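Home | About the trial | Reports | Kit list | Contact
Filed under: Assistive technology – grant reports
Last updated: Sep 25, 2024

Tulo two-arm kit: second progress report to the Pavlović Fund
Prepared by Omolara Danladi, project lead, Castcombe Independent Living Centre

Since the first report we've moved from "does it switch on" to "would we want it in one of our training kitchens", and I'm very happy to say the second question is a lot more fun to work on. You asked for plain language and for the bad news along with the good, so I've tried to give you both.

A quick reminder of what your grant is paying for. Tulo is a bench-mounted kit with two arms, a gripper on each and a camera at chest height between them. It is hired to us by Culonov on a yearly agreement that includes spares and a phone line for help. We're reviewing it on behalf of centres like ours, who get offered this sort of equipment more and more often and have very little to go on except the brochure. At the end we will publish a review that any centre can read, including what we'd pay for and what we wouldn't.

Where we've got to

The kit is now in its permanent place in the back workshop. Moving it out of the training kitchen was the best decision we made this period. The kitchen is booked most mornings, and we were losing half of every session to packing up and setting out again. In the workshop the bench stays as it is overnight, and Kuo-hua Wan can come in, run the start-up check and be working before his tea has cooled.

Kuo-hua has run 1,201 attempts since we began, and he logs each one on a single line: the task, the object, whether it finished, and whether somebody had to step in. I was worried the logging would become a burden, but he tells me it takes less time than arguing about what happened. The whole log is attached to this report as a spreadsheet. Please do open it – the notes column is the best bit.

We set out to test 11 household tasks. Seven are now in regular use, three are being set up, and one (folding tea towels) we have put to one side. The towels slid about, the grippers pinched two layers when they wanted one, and after a fortnight we agreed it was eating time that the other tasks needed. Culonov say a softer fingertip is on the way. If it arrives before the hire year is out we'll have another go.

What's working well

Picking up firm things and putting them in a box or tub is now dependable enough that visitors stop being surprised by it, and I mean that as high praise! Plastic cups, sponges, rolls of tape and lidded tubs all go well. The arms also share the work nicely. If something is too far to the left for the right arm, the kit will usually pass the job across without being told.

Teaching it a new task has been the real pleasure of this period. You hold the arms and guide them through the movement, several times over, with the objects in slightly different places each time. Two of our occupational therapists, neither of whom would call themselves technical, taught it to lift a beaker out of a rack in one afternoon. They came back the next morning to see if it still remembered, and it did, and there was cheering.

Support has been good too. Calls are answered by a person, usually the same day, and when a cable failed in our second week the replacement came by courier without any fuss about whose fault it was.

What's not working yet

Dishes are the hard one. Our clients told us at the start that putting washing-up in the rack and taking it out again was the job they'd most like help with, so we have given it the most bench time. Beakers are fine. Plates are a struggle. The grippers are chunky, and getting the fingers in between plates that stand close together takes more care than the kit currently has.

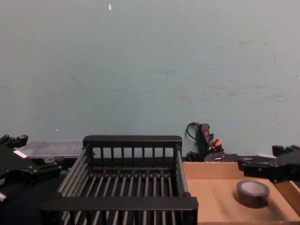
We have learned a good deal about racks along the way. One with a thick rim is easier for the camera to find but gives the grippers something else to bump into, and dark wire on a dark surface gave us more missed grasps than we had expected. Kuo-hua would like to try the same plates in a white rack, and then the same rack on a pale cloth, changing one thing at a time. It's a cheap experiment and I've told him to go ahead.

The manual also needs work. It is written for engineers, and the chapter on safe stopping is too far in. We have written our own two-page version and offered it to Culonov, who have asked if they can send it out with future kits. We said yes, provided it stays free to anyone who wants it.

Noise is a smaller matter but worth recording. The arms hum when they hold still. Staff got used to it quickly, but one client who tried a session found it tiring, and we'll ask about this properly in the next round of visits.

Money

Spending is in line with the budget we agreed. The hire fee has been paid for the year. We have underspent on travel, as the Culonov trainer was able to do the second day by video, and I'd like your permission to move that amount into the consumables line. It would cover racks, crockery and a second set of fingertips. Crockery in particular goes faster than I had planned for.

Next steps

Between now and the next report we will:
– finish the rack and background tests, and write them up with the log
– bring in the three remaining tasks, beginning with wiping down a tray
– hold client sessions in the workshop, with a therapist present each time
– ask Culonov for a firm date on the softer fingertips
– start drafting the public review, so that you can see its shape early

One decision we'd value your view on is whether the review should include a price comparison with ordinary low-tech aids. Kuo-hua thinks it must, and I've come round to agreeing with him. A good perching stool and a tipping kettle stand would sit in the same budget conversation for most centres, and readers will be asking the question anyway. It would add a little to the writing time but nothing to the cost.

You would be very welcome to visit. Afternoons are best, when the bench is running and there's somebody free to let you guide the arms yourself.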